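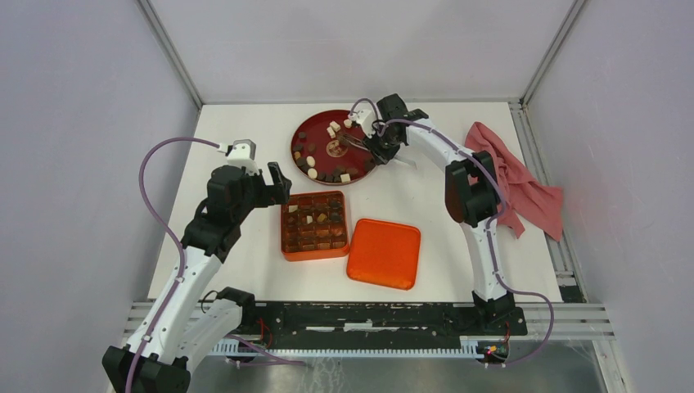
Figure 2. Round plate of mixed candies and compartment tray on the white sorting table.

3.2 Materials and arrangement of the table

The sorting task was prepared with candies because they are cheap, they are known to every participant, and small differences between them have meaning for the person who eats them. In the earlier work of our group (Kabbaj and Bustos) the same procedure was made with buttons, and several participants told us that they did not care where a button goes. With candies this complaint disappeared. The participants had opinions, sometimes strong ones, about which pieces belong together.

Three of the kinds used in the study can be seen in Figure 2: small dark brown chocolate cubes, round cream-colored pieces and white cubes. They are served mixed on a round plate of dark red color. We selected this plate after a short trial with a white one, on which the white cubes were difficult to find for older participants. On the dark red surface the white and cream pieces are easy to see, but the dark chocolates are less easy, and we return to this point in Section 5.

The tray is square and orange, divided by a grid into compartments. It was made for us by Paisan, a small supplier of kitchen and shop articles, after a drawing by Abelardo Henríquez. The walls between the compartments are low enough that a piece can be taken out again without turning the tray. This was important to us, as we wanted to allow corrections. In the figure the tray is in the middle of the table and the plate is near the back. Participants in the second group received the opposite order, with the plate close to them and the tray behind it.

All candies were bought from one shop in March, in two deliveries, and kept in closed boxes in a cool cupboard. In total 709 pieces were used. Pieces which were broken or which had lost their shape were removed before each session and are not part of this number. The chocolates were the most delicate in this respect — they became soft at the edges when the room was warm, and a soft cube leaves a mark on its neighbors. For this reason the sessions after lunch were kept shorter than the morning ones.

3.3 Mixing the plate

We did not place the pieces one by one. A portion was poured from a bowl on the plate and then spread with a flat spoon until most of the pieces lay in a single layer. This gives a mixture that is not perfectly even. Pieces of one kind often stay together, as the white cubes do in the upper right part of the plate in Figure 2, while other pieces come to rest along the rim. We decided to accept these clusters and not to correct them, since a bowl of mixed sweets at home has them too.

The clusters have a consequence for the results. A participant who meets a group of equal pieces tends to empty this group first and to give it a compartment of its own, even when the same participant has said before that the sorting will be by taste. Barnabás Antal, who coded the sessions, proposed the name "local start" for this behavior, and we use it in the following.

3.4 Instructions and coding

The instruction was read aloud and was the same for all 48 participants: "Please put the sweets from the plate into the tray in the way you would like to find them." No number of compartments was mentioned, and it was permitted to leave compartments empty. Questions about the correct way were answered with a repetition of the sentence. There was no time limit, and eating was allowed only after the session was closed.

For each session we noted the first kind touched, the order in which compartments were opened, and every piece that was moved a second time. Two coders worked separately on the same material. In cases of disagreement Drita Grgić made the decision. Most disagreements concerned the round brown pieces with a lighter topping, which some participants treated as chocolates and others as a kind of their own. We kept both readings in the table of results and report them in separate columns.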